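About Us

Hi, I'm Aileen, and this is the Lacson Street Supper School in Vondville!

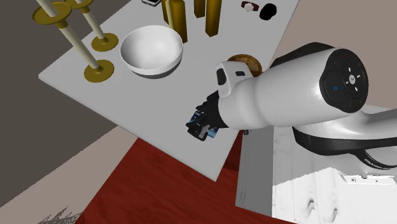 Noel Calimlim told me on his first night that he'd signed up for the knife class by mistake, meant to take bread, and was now never going to forgive me for making him cut up that many onions. He stayed for the bread course too, and then the soup one, and these days he teaches half of our fall schedule. So that's more or less how people end up working at this school.

I started the school after I got laid off from Pradberg, where I did payroll for longer than I like to say. I'd been cooking for my neighbors on the side, and they kept asking me how I did the rice, or the braised greens, or the chicken with vinegar my grandmother used to make. One of them finally offered to pay me to show her. I said yes before she could change her mind (I really needed the money) and she brought her sister along. The sister brought a cake, so we ate that first.

We opened our own place on 25/06/2022, in the old Clustano shoe repair shop. If you're looking for us, the Clustano sign is still up over the door and it's staying up, I love that sign. The kitchen is in the back and the long table is in the front. We cook back there, then everybody carries something out and we sit down and eat it together. Please don't have a big lunch before you come!

Classes are small, nine people at the most. I tried a bigger group once and spent the whole evening squeezing past elbows, so nine it is. You don't need to know anything. You don't need to bring anything either, apart from shoes with closed toes and a container if you want leftovers. We have aprons. Some of them are pretty ugly.

Who teaches what changes with the season, but right now it goes like this. I do the weeknight suppers and the rice class. Noel has bread and knives. Remedios Layug does pickles and preserves, and her October class on green tomatoes fills up so fast that I'd write to us in September if you want in. Aatos Juntunen handles fish, rye crackers and anything with dill in it. He's quiet until somebody overcooks a piece of salmon — then you'll hear from him. Rodel Dizon runs the kids' sessions, for ages 5 and up, and a grown-up has to stay for those.

We also do private evenings for birthdays, work groups and so on. Those are $500 for the whole table, food included, and you can pick the menu with me over the phone. I like those calls, they tend to run long.

People ask if we're going to open a restaurant. No! I did two weeks of helping in a friend's place and came home smelling like a fryer, and I wasn't nice to anyone. I like teaching supper. I like it when somebody writes to me a month later to say they made the vinegar chicken for their dad and he had seconds.

If you have an allergy, put it on the sign-up form and then tell us again at the door. If you can't find a date that works, get on the waiting list, people cancel all the time. And if you're just walking past and the lights are on, knock. There's usually coffee.

— Aileen Salazar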